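**Wanted: a patient folder for two vacation apartments in Tramton**

I rent out two apartments above the old Zelora bakery in Tramton, and I am drowning in laundry! I've been doing all of it myself for 3 years (sheets, towels, robes, the shirts people leave behind) and I need a second pair of hands before the season starts in May.

The hours are 9 a week, usually split over three late mornings. You'd strip and make beds, run the machines in the basement, then fold, sort and put everything away in the hall closet. I pay by the hour, every other week, and lunch is on me — soup, mostly, I should warn you.

You don't need hotel experience. I'd love someone who can manage the stairs with a full basket and who doesn't mind the radio. My last helper came over from the Hodance guesthouse and folded everything in thirds, so now I do too.

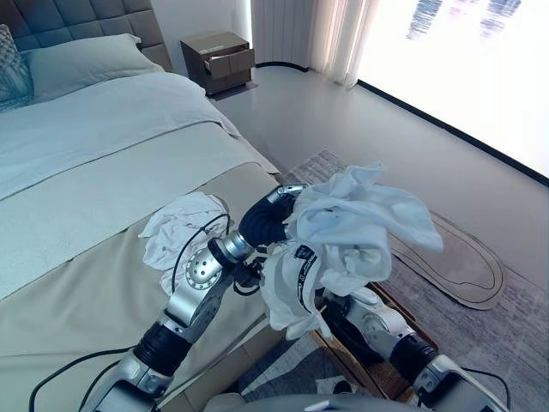 Bedding goes first with me, always, and clothes come after. I like the bed made before anyone starts on the loose stuff, with the pale duvet on and the beige runner across the lower half, so there's a big clean surface for sorting. Crumpled white things are most of the job, and a T-shirt and a towel look a lot alike until you pick them up.

Interested? Leave a note in the mailbox at 417 Rashti Street, or ring the bell before noon. Tell me which mornings suit you and when you could start.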